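Shared Workroom, Petersen Building
Minutes of the August housekeeping meeting

I took the notes this time, so please forgive the style. If I got something wrong, tell me before the next one and I'll fix it.

We started at 4:15, a bit late because the kettle was on. The notes from last time were read out and everybody was fine with them, apart from the line about the window blinds. I had written that they were "fixed" and they very much aren't (sorry!). That now says "looked at."

1. Money
We have 80 dollars left in the room fund. The last thing we bought was the pack of felt pads for the chair legs, and the people downstairs at Momari have already said thank you, so that was money well spent. No other bills came in. We agreed to keep 50 in the fund through the fall and spend the rest on shelf stuff, see item 3.

2. Kitchen corner
The usual. Mugs are being left in the sink overnight. We talked about this for much too long, and there was a side discussion about whether a spoon left inside a mug counts as one item or two. In the end we went back to the old rule: wash your mug before you go home. The fridge gets cleared on the last working day of the month, and anything without a name on it goes. Yes, even the fancy mustard.

3. The bookshelf
This was the big one and I'm happy to say we got through it! The Jurero people dropped off 18 books when they moved out, and they've been sitting in a box by the door ever since. Everybody has tripped over that box at least once. I certainly have.

What we decided:
The programming books stay out on the white shelves, on the upper board, standing up and not in piles. The C++ one and the Qt Creator one get asked for the most, so they should be easy to reach. The thick SLAM book stays next to them. It was suggested that we move it to the bottom because of the weight, but three of us use it all the time and we'd rather not crawl for it.

We're not going to sort by color. I know it looks nice, I was the one who brought it up, and I lost the vote fair and square.

Old manuals and anything we have in duplicate go to the swap table at Hosen. Two of us will carry the box over together. Before that happens, have a look through it and pull out whatever you want to keep. If you borrow a book after that, write it in the notebook. Just the title and your initials, it takes ten seconds.

Then there was the reed diffuser. One person finds it too strong in the afternoon, everybody else likes it or hadn't noticed it. We agreed it can stay beside the books for now with only a couple of reeds in it, and we'll ask again next time. Please don't top it up without checking first, and keep books from being pushed up against the bottle. Oil on paper is forever.

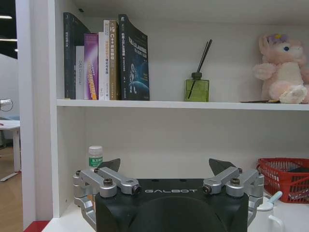

Upper shelf, with the programming books and the diffuser.

We still need bookends. There's a leaner at the left end of the row, and once people start taking books out the rest will follow. I'll look for a plain pair, white or black, and bring prices. Metal ones got the most support, although somebody offered a brick.

4. Any other business
The door code changes at the end of the month. You'll get the new one in person, so please don't write it on the whiteboard again.
The good scissors are missing. They have a red handle. No questions asked, just put them back in the drawer.
Somebody wanted to know if we could have a plant. General feeling was yes, if that person waters it.

To do
Bookends, prices: me
Box over to Hosen: the two who offered
Fridge sign: whoever has the laminator
Blinds: carried over, again

We finished at 5:05. Next meeting is same time, same room, and I'll bring the cookies.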